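스크스몬트 작업 셀, 그리퍼 압력 이상으로 부분 정지

5월 초 스크스몬트(Skesmont) 시험동의 양팔 작업 셀에서 그리퍼가 설정값보다 강하게 물건을 쥐는 문제가 확인돼 해당 셀의 자동 운전을 중단했다. 다친 사람은 없다. 시험용 휴대전화 한 대의 힌지가 휘었고, 투명 케이스 두 개에 금이 갔다. 현재 원인은 대부분 파악됐으며, 셀은 저속 모드로만 운전하고 있다.

문제가 된 작업은 책상 정리 과제다. 탁자 위에 놓인 전자기기를 두 팔이 하나씩 집어 검은색 철망 정리함의 칸에 넣는다. 노트북과 마우스처럼 옮기지 않는 물건도 함께 두기 때문에 팔이 지나갈 수 있는 경로가 넓지 않다. 자발라(Zavala) 제어 소프트웨어를 새 버전으로 올린 뒤 이 과제를 3,755회 반복했고, 그중 191회에서 파지력 경고가 기록됐다. 이전 버전에서는 같은 경고가 한 자릿수였다.

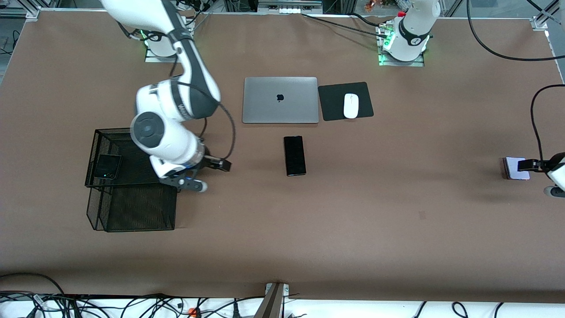
경고가 처음 늘어난 것은 오전 교대 때였다. 당시 담당자는 센서 노이즈로 보고 운전을 계속했다. 경고가 떠도 팔이 멈추지 않았고, 화면에는 노란색 표시만 나왔다가 다음 동작이 시작되면 사라졌다. 오후 3시쯤 폴더형 휴대전화를 내려놓는 과정에서 소리가 났고, 그때 비상정지 버튼을 눌렀다. 꺼내 보니 힌지 쪽이 눌려 완전히 접히지 않는 상태였다.

로그를 확인한 결과 원인은 두 가지로 나뉜다. 첫째, 업데이트 과정에서 물체별 파지력 표가 초기화됐다. 얇은 물건과 접히는 물건에는 낮은 상한을 따로 걸어 두었는데, 이 값이 모두 기본값으로 돌아가 있었다. 설치 절차에는 표를 백업하라는 항목이 있었으나 복원 후 값을 대조하라는 항목은 없었다. 백업 파일은 정상적으로 남아 있었고, 불러오기만 빠졌다.

둘째는 투명한 물체의 인식 문제다. 정리함 안에 투명한 물건이 있으면 뒤쪽 철망 무늬가 그대로 비쳐 윤곽을 잡기 어렵다. 인식 모듈이 물체의 폭을 실제보다 좁게 계산한 경우가 많았고, 그리퍼는 이미 물체에 닿은 뒤에도 계산된 폭까지 닫으려고 했다. 파지력 상한이 제대로 걸려 있었다면 중간에 멈췄을 동작이다. 두 문제가 겹치면서 케이스가 깨졌다.

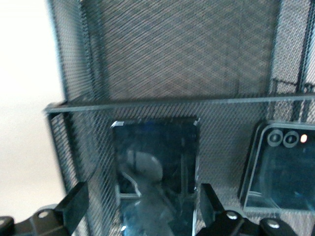
파지력 표는 복원을 마쳤다. 복원 후 빈 그리퍼로 50회, 파손돼도 되는 시험용 물건으로 다시 50회를 돌렸고 경고는 나오지 않았다. 다만 투명 물체의 폭 오차는 그대로 남아 있다. 인식 모듈 수정은 이르크턴(Irkton) 쪽에서 맡았고, 수정본이 올 때까지 투명 케이스와 아크릴 물건은 자동 과제 목록에서 제외한다. 손목 카메라 노출값을 낮추는 방법도 시험했으나 효과가 일정하지 않아 적용하지 않았다.

경고 처리 방식도 바꿨다. 지금부터는 파지력 경고가 한 번이라도 뜨면 두 팔이 모두 현재 위치에서 정지하고, 담당자가 확인 버튼을 눌러야 다음 동작으로 넘어간다. 물건을 쥔 채 멈추는 경우가 있으므로 그리퍼를 손으로 벌리지 말고 반드시 수동 조작 화면의 해제 명령을 사용해야 한다. 해제 전에는 손가락 사이에 손을 넣지 않는다. 이번 점검 중 한 차례 수동으로 벌리려던 일이 있어 다시 적는다.

같은 버전을 설치한 란턴(Rarnton) 시험동에도 내용을 전달했다. 그쪽 셀은 접이식 기기를 다루지 않아 파손은 없었지만 파지력 표는 똑같이 초기화돼 있었다. 설치 절차서에는 복원값 대조 항목을 넣었고, 표를 출력해 두 사람이 각각 서명하도록 했다. 업데이트 전 버전으로 되돌리는 방안은 보류했다. 새 버전에서 고쳐진 충돌 감지 오류가 되살아나기 때문이다.

정상 속도 복귀는 저속 모드에서 최대 3,000회를 돌려 본 뒤 결정한다. 그동안 경고 기록은 교대마다 따로 저장하고, 파손된 물건은 버리지 말고 셀 옆 회색 상자에 넣어 둔다. 비슷한 증상을 본 적이 있으면 과제 번호와 시각을 적어 설비 안전 담당 앞으로 보내면 된다. 날짜가 오래된 기록도 받는다.

최근 소식
비상정지 버튼 위치 변경 안내
란턴 시험동 케이블 정리 작업 완료
손목 카메라 렌즈 청소 주기 조정
저속 모드 운전 시 자주 나오는 오류 코드

문의: 스크스몬트 시험동 설비 안전 담당 | © 스크스몬트 시험동 소식지 | 맨 위로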